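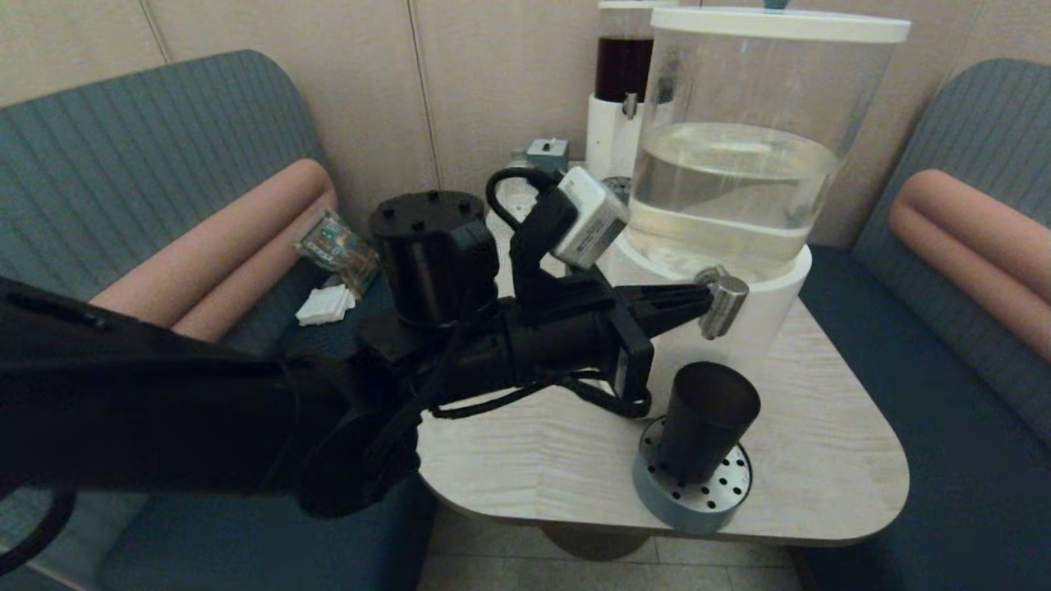 Pouring a glass of water is the sort of thing most of us learned before we could tie our shoes, and it has kept Siv Hovland busy for the better part of two years. She is a roboticist at the Lundgren Institute in Indby, and when I ask her what she works on she tells me, quite cheerfully, that she works on the last two centimetres. By that she means the stretch between a robot being nearly at the thing it wants and being properly on it, with enough push in the right direction to make something happen. It sounds like a very small patch of ground to build a career on, until you spend a morning beside the table and see how much lives in there. A black cup stands on its drip tray, the fingers come up alongside the chrome tap, and the lever they have to work is a little downward-pointing thing that a toddler could manage and that a robot arm, for all its muscle, can miss in a surprising variety of ways.

I should say at the start that I went to Indby expecting a kitchen. I had been told the group was teaching robots to serve drinks, and I suppose I had pictured stainless steel and a hose. What they have is closer to the corner booth of a family restaurant, with ribbed upholstery, a pair of benches and those long salmon-pink bolsters that I rather wanted to take home. Hovland's view is that a robot taught in a bare room learns about the bare room, and she would sooner it got used to napkins and cushions and a second dispenser sitting behind the first, with something dark in it that the robot has been asked to leave alone.

The method is called Aleck. There is no clever acronym behind it (I asked twice, and got a different shrug each time), and the people who use it talk about Aleck as you might talk about a colleague down the hall. The idea underneath is simple enough to explain over lunch, and Halvard Engström did explain it to me over lunch, using the salt shaker as a tap and his fork as the arm.

Most robots that learn a chore by being shown it, he said, are taught the whole chore as one long ribbon of movement. A person steers the arm through the job again and again, the cameras and joints record everything, and a computer model is trained to look at what the cameras see and carry on as the person would have. It works better than you might fear. The trouble is that a recording of a pour is mostly a recording of travelling. The arm spends a long while swinging in over the table and a moment or so pressing, and the model, being an obedient student, puts most of its effort into whatever fills most of its notes. It becomes a lovely traveller. Then it gets to the tap and prods the air next to it, and since it has never been told that the prod was the point, it waits politely for a cup to fill that isn't filling.

Aleck cuts the ribbon at the moment of touch. Everything up to the tap is handled by one part of the model, which is allowed to be a bit sloppy. Everything from there on belongs to a second part, which looks mainly through the camera near the wrist and works in much finer steps. Between them sits what Engström calls the doorman, a small piece of software whose whole job is to decide whether the arm is close enough to be handed over and, just as usefully, whether it ought to be handed back for another try.

It was the handing back that got people excited. When the first part brings the arm in badly, the older kind of model tends to plough on, and Aleck can change its mind. I watched it do so: the arm came in, hovered beside the lever, drew away by what looked to me like the width of a thumb and came in again at a slightly different slant. I don't think I have ever been so pleased to see somebody hesitate.
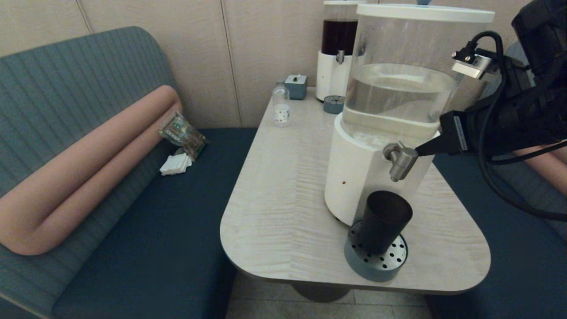 Getting the second part to behave took a good deal of teaching, and most of that fell to Torunn Sjöberg and Lertchai Khunthong, who between them did nearly all of the steering. They sit a little way back from the table and guide the arm by hand controls, in shifts, with a kettle on the go. Over one autumn and into December they recorded 947 pours. Sjöberg, who has the patience of somebody who used to restore church organs on weekends, says the first hundred or so were the hardest on the nerves and the middle ones the hardest on the back.

Then they threw a great many of them out, and this is the part of the story I like best. The usual thinking in the field is that more is better, and that if your robot is struggling you should go and record some more. Khunthong had been reviewing the recordings in the evenings and had a feeling, which he was shy about bringing up, that he and Sjöberg were teaching two different lessons. She came at the lever from straight in front and eased it. He liked to come in from the side and give it a nudge. Either way will get you a drink, but a model that has learned from both will sometimes try to split the difference, and halfway between easing and nudging there is a spot where the fingers slide past the tap altogether.

So they sorted the recordings by how the touch was made, kept 581 with the same sort of approach in the final moments, and trained the fine-movement part again on those alone. The travelling part still learned from everything, which was no bother to it. In the trials that followed, held over several days with the cup and the dispenser shifted between attempts, the model trained on the smaller pile beat the one trained on the full pile, and it did so most clearly when the dispenser had been moved somewhere awkward. Sjöberg would like it known that it was her style that won. Khunthong says the numbers were close and he is considering an appeal.

I asked Thierry Hamel, who leads the group and who had been wandering in and out all morning with a mug, whether this meant that everybody else had been collecting too much. He put the mug down to answer, which I took as a sign of seriousness. No, he said, he wouldn't go that far, and he would be cross with me if I printed it as though he had. What he believes they have shown is a good deal more modest. For the moment of contact, on this kind of job, consistency seems to matter a lot, and you can get some of it by sorting what you already have. Whether the same goes for a zipper, or a jar lid, or a light switch behind a door, he doesn't know yet, and he sounded happy not to know.

There are plenty of ways it still comes undone. Water is a nuisance to see, for one thing. A clear liquid in a clear tank gives a camera very little to hold on to beyond the bright line at the surface, and telling how full a dark cup has become is harder still, so for now the length of the pour goes by the clock. A fresh tank runs faster than one that is half down, as anybody who has camped with one of those jugs will remember, and a timed pour takes no account of that. Engström has a student looking at whether the wrist could listen for the change in pitch as a cup fills, the way you or I might in a dark kitchen, though the hum of the motors makes for poor listening.

Then there's the matter of the doorman being too fussy. In the early versions it would send the arm back over and over for approaches that were perfectly fine, and Hovland remembers one attempt that went to more than 30 tries before somebody took pity and stopped it. They loosened it, and it began waving through approaches that were hopeless. The present setting is a compromise that she describes as a decent maître d' on a weeknight.

The group's next home for Aleck is Pesa, a seniors' residence on the other side of Indby that has offered a corner of its dining room. I went along to see it on the afternoon of my visit and met a good many people with opinions about how a drink ought to be poured. One gentleman wanted to know if it could manage tea, and when Hovland told him that hot drinks were a long way off he said that in that case he would get his own water, thank you, and went and did so. She wrote that down. She told me on the drive back that she has a whole page of remarks like it, and that a fair few of them have changed what the group plans to do, including the decision to have the robot stop short and leave the cup on its tray for the person to pick up.

When we got back to the institute the lights were still on over the booth and Sjöberg was at the controls, easing the lever down, letting it up, easing it down again. Khunthong had gone to fill the kettle.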